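Distine Household Help > Kitchen and Break Room > Small Appliances

How do I keep people from switching on a shared coffee maker while it's being descaled?

Posted by cilby_bench
Viewed 3280 times

Hello all, long-time reader and first-time poster, so please forgive the length. I look after the coffee corner in a shared workshop in Cilby. I wasn't asked to, I just drink the most of it. We have one single-serve pod machine and our water is very hard, so every few weeks I run a descale. I use the Ralto liquid from the hardware store, half now and half after a rinse, and I like to let it sit for 40 minutes in the middle so it can really work on the scale.

Those 40 minutes are my whole problem. Somebody wanders over with a mug, sees a full tank, drops in a pod and presses the button. Twice now I've come back to a cup of hot, sour descaler, once in the hands of a person who had already taken a sip (he was fine, and very nice about it, but I felt terrible).

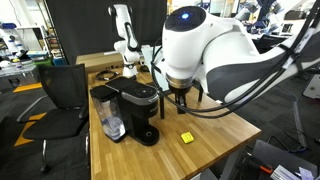 Part of the trouble is that descaler in a tank gives you no hint at all. Mine mixes up perfectly clear, and with a see-through reservoir on the side of the machine, whatever is in there just looks like fresh water somebody was kind enough to fill. The machine also lives out on the big butcher-block table where everyone can get at it. You can see the yellow note on the wood beside it, which was my first idea. I had meant to write a proper warning on it, and then I thought a warning seemed a little cold for a place where everybody is so friendly, so I drew a smiley and figured people would ask me what it was about.

Well, they didn't ask! One person told me it had cheered her up while she made her coffee. I can see her point. If I came across a little face looking up at me from a table, I wouldn't read it as "the contents of this tank will taste like a battery" either. And depending on which side of the table you come from, you get the smile upside down. 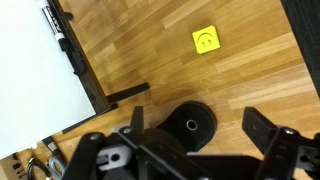 The bigger sign

So I moved up to the whiteboard. It's the one we use for odds and ends, and it has a ledge for the markers, so it's easy to change the message. I put it where I thought it would be hard to miss and kept the wording short. My neighbor at the next bench says it looks bossy. I say it looks like a person who doesn't want anyone drinking descaler.

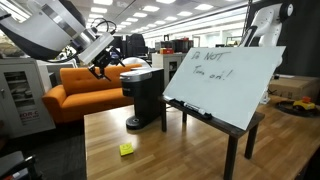

Placement is where I could really use some advice, along with the wording. There isn't a wall or an outlet shelf behind the machine to hang anything on, so the board has to stand by itself, and it slid flat on me last Wednesday when I bumped the table. I've got it leaning on a little dark table to the right of the coffee maker, with "Do NOT Turn on!" in black marker across the top part, and the sticky note is still down in front where I left it. Is that enough, do you think? It doesn't say why, and it doesn't say until when, and I worry that after a few hours people will decide it's old news. I'd also love to hear if there is some simple physical trick I'm missing. I'd like to keep the machine where it is if I can.

Thank you for reading all this!

3 answers

akpan_street_diner
1251 helpful votes
Marked as most helpful

I ran the break room for an office on Akpan Street for years, and we had this exact trouble, right down to the sipping. What fixed it for us was making the machine unable to brew before we ever thought about a sign. Here is how I would go about it:

Run your first half of the descaler through as the bottle tells you. When you get to the soak, turn the machine off, unplug it, and coil the cord up behind it with a twist tie on the plug. A person with a mug will press a dead button twice and then start looking for a reason, and that is the moment when they'll read whatever you have written.

Next, block the cup space. I used to stand an upside-down mug on the drip tray with a strip of masking tape across it. It looks silly but it works wonderfully well, as the hand goes there first with the cup.

As for your board, I like it, and I don't find it bossy one bit. The trouble is that it's next to the machine, and "Do NOT Turn on!" could be about anything on that table. I'd add three things under it, and you've got plenty of white left to do it in: the name of the thing, the reason, and the time it ends. Something like "Coffee maker – cleaning acid in tank – ready at 2:30." People will wait quite happily for 2:30. They won't wait for a sign with no end to it. Then wipe the board the minute you're done, even if you're in a hurry, or they'll stop believing it.

Do keep the smiley if it's you. Just put some words with it and stick it right over the brew button, so that they have to peel it off to get to their coffee. And please rinse with at least two full tanks before you call it ready – I always did one more and drank the first cup myself.

limescale_lou

Why not do it at night? I do mine at 5 in the morning before anybody is up. Never had a problem.

Also vinegar is cheaper.

pods_and_ends

I'd go easy on the vinegar unless your manual says it's all right, as some makers don't want it anywhere near the seals, and the smell hangs around for days. The Ralto is fine.

I agree with the first answer about unplugging. One small thing to add: check whether your model minds being unplugged partway through. Mine has a descale mode and forgets where it was if it loses power, so I have to start over, and for that one I leave it plugged in and take the water tank off during the soak. Yours has the tank on the side, so it may lift away pretty easily. An empty spot where the tank ought to be is hard to argue with. Put a lid on it and set it somewhere you'll remember, with a label on the tank itself. I once left mine by the sink and somebody watered a fern with it.

For the sliding board, a strip of that rubbery shelf liner under the bottom edge will hold it. We have one at our place that has stood up since June.

Comment from cilby_bench

Thank you both so much, and the early riser too (I'm afraid I don't have a key before eight). I've bought a roll of shelf liner and I'll be writing the finish time on the board from now on. I haven't found the manual yet, so I don't know how it feels about being unplugged. If anyone has a machine with no descale light at all, how do you decide when it's due? I've been going by taste.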